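Trumolus Finger Kit for Two-Arm Cells

Black tapered fingers, notched near the tips, sold as a set of 4 so you can do both grippers in one go.

I'm Dwynwen Rosser and I look after the laundry cell at Foulkes, so the folks at Tovby asked me to write up how I fit these. Happy to! I've been through a fair few sets by now and I still like them better than the blunt Ader ones we started with — those were fine on towels and hopeless on anything thin.

Power the arm down first, please. Back out the old finger, wipe the seat clean, slide the new one on and snug it up by hand before you reach for the driver. Then wiggle the wires near the motor (gently!) and make sure nothing rubs when the jaws open all the way.

For a first check I lay something small and soft on the gray padded surface and let one arm pinch a corner while the other waits with its jaws open. I want the finger going in under the cloth, and a green light on both grippers before I let them carry on.

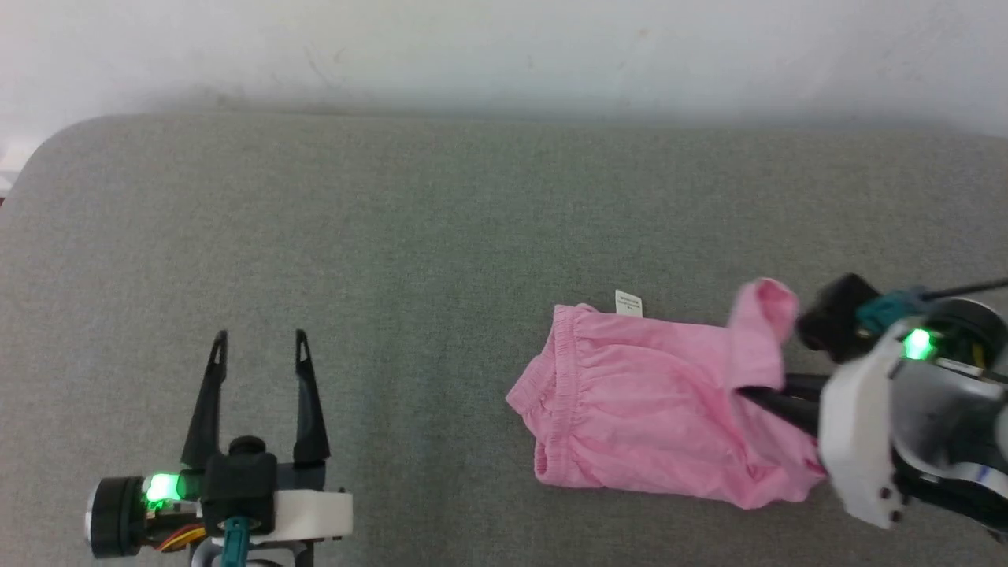

Looking after them

Check the tips for lint every 3 shifts or so, more if you run fleece. I swap mine after around 6 weeks. The notches are what I look at, and once they feel rounded under my thumbnail the set goes in the bin.

Price per set: $58
Driver not included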